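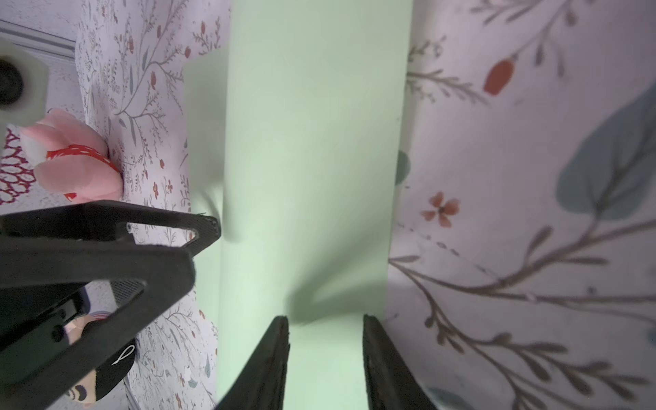
Nandini Warrier wrote:
> Do we still need the 30 minute check between fabric runs? Grastport
> dropped theirs and I can't find it in the Zidura rules.

It's in the December draft, section 6. Keep doing it. With printed cloth and soft items near the arm, the check covers three things: fingers clear of threads, wrist camera view not blocked, stop button within reach of the person watching. Write the result in the log even if nothing is wrong.

Speed stays at up to 600 until Sindosstead signs off. If the gripper snags, hit stop first and open the fingers by hand. Don't back the arm out under power.

Comments on the draft by Tuesday, please.

Comments (2)

Yeh: Does a restart count as a new run?

gripfan1052: We treat it as one. Takes a minute and saves arguing.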